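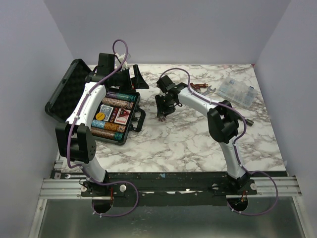 Prasert Siriwan wrote in to ask whether you really have to empty a poker case every time you want to tidy it, and whether there's a way to pack one so the chips stay put on the drive home. Great question, Prasert! You don't have to empty it every time, but I'd do it once, properly, and then you can get away with five minutes after each game for the rest of the year.

Posted in August by the Skestwood games shelf

We use cookies to remember your settings. Accept | Manage

I love a hard-shell poker case. There's something very satisfying about laying it open on the table, lifting that lid back and seeing everything in its spot. I also know what most of them look like by the third game night: two colours mixed in one row, a deck missing its joker, and half a biscuit where the dice should be.

What you'll need

A clear tabletop, a soft dry cloth, a slightly damp cloth, an old toothbrush and a couple of small zip bags. If your table has a hard, shiny top, put a tea towel down under the area where you'll be stacking. Chips slide on a slick surface and they chip (sorry) when they hit the floor tiles.

Step 1: Open it flat

Put the case down with the hinge away from you and undo both latches before you lift. If you undo one and pull, the lid twists, and after a while the latches stop lining up. Let the lid go back as far as the hinge wants to go and no further. Some lids will stand up by themselves and some need a wall or a stack of books behind them. Mine is a books one.

Step 2: Take everything out, one row at a time

Lift from the middle of a row with your finger and thumb and tip the chips toward you. Don't turn the case upside down! I did this once with my first set, and I was still finding chips under the couch at Easter. Cards, dice and the dealer button come out last and go in their own little pile.

Step 3: Clean the tray and the foam

Brush the channels out with the toothbrush, then wipe with the damp cloth and follow with the dry one. If your lid is lined with foam, go gently and only use the dry cloth or a bit of sticky tape dabbed over it to pick up the fluff. Foam that gets rubbed hard starts to crumble, and then you've got black specks through your chips forever.

Step 4: Sort by colour

Make one pile for each colour and don't try to stack as you go. It's so much faster to sort the lot first and stack second. Give any sticky ones a rub with the damp cloth and let them dry while you do the rest. My own set is down to 324 chips and I know perfectly well where a few of the others are (my cousin's glovebox in Karville).

Kids are brilliant at this step, by the way. Put some music on and hand them a colour each.

Step 5: Stack and load

Build a short stack, tap the sides so the edges line up, then lay it on its side in the channel. Keep going until the row is snug. You want to be able to slide a finger in at one end, but the chips shouldn't lean when you lift the case. If a row comes up short, roll up a strip of felt and tuck it into the gap. Tissue works too but it gets dusty.

I put the colour we use most in the centre rows and the high values on the outside. Other people load by value from left to right. Pick whichever you like and stick to it, so you can tell at a glance if a row's gone wrong.

Step 6: Cards and bits

Check the decks before they go in. Deal them out by suit if you've got the patience. Loose dice and the button go in a zip bag, which stops them rattling about and scuffing the cards. If your case came with a key, tape it underneath or put it on your own key ring. Just don't lock it inside, ask me how I know.

Step 7: Close it

Lower the lid slowly. If it won't sit flush, something's standing proud, usually a deck on its edge or one chip riding over its neighbour. Open up, press along each row with a flat hand and try again. Latch both sides, then pick it up by the handle and give it a small tilt. A bit of a clack is fine. A long rattle means a loose row, so add some more felt.

Storing it

Keep it flat in a cupboard if you can, somewhere cool. On its side is OK for the car.

Recent posts
Fixing a wobbly card table
How to wash playing cards (and which ones you can't)
Game night at the Carnegie hall: what we packed
Felt, baize or a bedsheet?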